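Ikska Textile Reuse Office
Last updated: March
Print this page | E-mail this page

Friday, posted in sequence from 9 a.m.
By Lilibeth Villanueva

The Textile Reuse Office has received many inquiries this month regarding the cleaning, sorting and storage of donated caps. The following posts set out our current guidance for partner collection points and for members of the public.

The office accepts cotton caps in any color. Caps must be free of mildew and must not have a broken brim. A frayed brim edge is acceptable. Loose threads should be trimmed with small scissors and should not be pulled.

Since the spring collection opened, 2569 items of headwear have been registered at the Ditside depot. Tan and beige caps make up the largest single group, and they are also the group most often returned to us for a second sort.

The reason is simple. Two khaki caps that look alike in the bag may differ in weave, in crown height or in the shape of the brim. Collection points are asked to place caps of the same color side by side on a clear table, in daylight where possible, before they are paired or bundled.

Check the brim first. Run a thumb along the full outer edge and note any place where the fabric has worn through to the stiffener. Then check the rows of stitching on the brim. A single open row can be repaired at the depot. Where more than one row has opened, the cap should go to fiber recycling.

Next, turn the cap over and inspect the sweatband. Staining on the band does not exclude a cap. Staining that has passed through to the outside of the crown should be marked on the ticket, with the location given as front, back, left or right.

A cap with a soft crown loses its shape when it is picked up by the fabric. Sorters should make a habit of setting such caps down brim first and smoothing the crown by hand before judging the size.
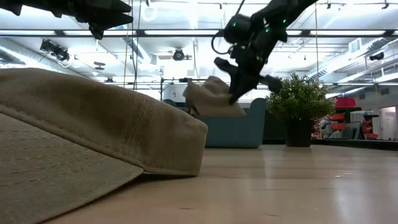
Kimie Hayashi writes that her collection point has always judged soft caps by the strap at the back, and asks whether the crown needs to be smoothed at all when the strap is in good order. She adds that smoothing every cap would add a good deal of time to a busy morning.

The office thanks her for the question. The strap shows the range of sizes a cap can be adjusted to, and it remains the correct guide for the size ticket. The crown should still be smoothed, as creases can hide small holes along the seams. Where time is short, sorters may smooth and check the caps in a separate round after sizing.

On washing: please do not machine wash caps before bringing them in. Older brims may contain cardboard and will not survive a full cycle. Surface dirt may be removed with a soft brush and a damp cloth. Caps should be fully dry before they are bagged.

For those washing a cap at home for their own use, cool water and a mild soap are sufficient. Reshape the crown over a bowl or a rolled towel and allow it to dry away from direct heat. Khaki cotton fades unevenly in strong sun – a shaded spot indoors is the better choice.

On packing: caps are to be nested in rows, brims facing the same way, with no more than four rows to a carton. The crown of one cap should sit inside the next without force. Cartons packed tightly have reached the depot with creased brims, and these creases are difficult to press out.

Each carton requires two tickets, one inside and one on the lid. The Stirero ticket form has been revised and now includes a line for brim condition. Earlier versions will be accepted until present supplies are used up. Masanobu Ichikawa at the Ditside depot can send printed forms on request.

Collection points that hold more than about 1000 items should contact the depot before arranging delivery, so that shelf space can be set aside. Smaller loads may be brought in during normal opening hours without notice.

Straw hats, knitted hats and helmets fall outside this guidance. Knitted items are handled with the scarves and gloves, and separate instructions for them will be posted on this account. Helmets cannot be accepted at any location.

Questions on sorting may be left as replies to this thread. Questions on delivery should go to the depot desk, which is open on Friday until 4 p.m.

Print this page | E-mail this page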